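Bevel gear and flat disc, do these belong together?

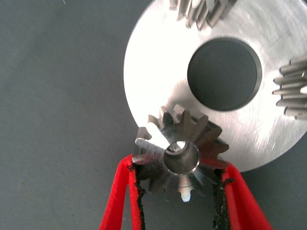 bredness_bill

Posted Apr 1, 2019

I have a box of parts left over from a right-angle drive that was taken apart in October. Most of it is labeled. The small bevel gear and the big flat silver disc are not. Bright steel gear, smooth hub, teeth look sharp to me. My guess is that the disc sits behind the gear as a backing plate or thrust washer, but it is a lot larger than the gear and I don't have a drawing. The housing has a Londside tag and no model number that I can read.

Has anyone put one of these together?

gearlash

Is there a step on the back of the gear? If there is, the washer is supposed to locate on that. A disc that much bigger than the gear doesn't sound like a thrust washer to me. I'd say it's a cover.

Skimine_shop

I disagree with the cover idea. A cover would have screw holes near the rim. Bill, does yours? I can't tell from the picture, the gear is over part of it.

bredness_bill

No screw holes. No step on the back of the gear either, it's flat. The disc is the same thickness all the way across as far as my calipers can tell.

gearlash

OK, then not a cover. Could be from something else entirely. People throw everything in one box.

oldlathe

Before you worry about the disc, look at the gear. You can see tool marks on the face between the hub and the teeth. That's fine there, it doesn't touch anything. What matters is the flanks. Run a fingernail down each one. If you feel a ridge, the gear has been run out of position and you need to find the mating gear and check that too.

If it was mine I would dress any burrs with 800 paper and oil and leave the rest alone.

Skimine_shop

Don't put paper on the flanks. You will change the contact pattern. Use a fine stone on the tooth edges only.

oldlathe

I've used 800 on slow drives for years with no trouble. He isn't building a gearbox that turns 3000 rpm.

Skimine_shop

He hasn't said what speed it turns.

bredness_bill

It's a hand crank input, so slow. No ridges on the flanks. I tried the disc on the shaft and it's loose by 2 mm, so I don't think it goes there.

mercado_parts

A loose fit like that means it isn't on that shaft. Try it on the output side. If it slides on with no play, put it between the bearing and the housing wall and check the backlash before you tighten anything. Marking blue on the teeth will show you where the gears are meeting.

bredness_bill

It fits the output shaft with no play. I'll get some blue and set the mesh before I close it up.

gearlash

Still think you should look for a shim. Check the bottom of the box.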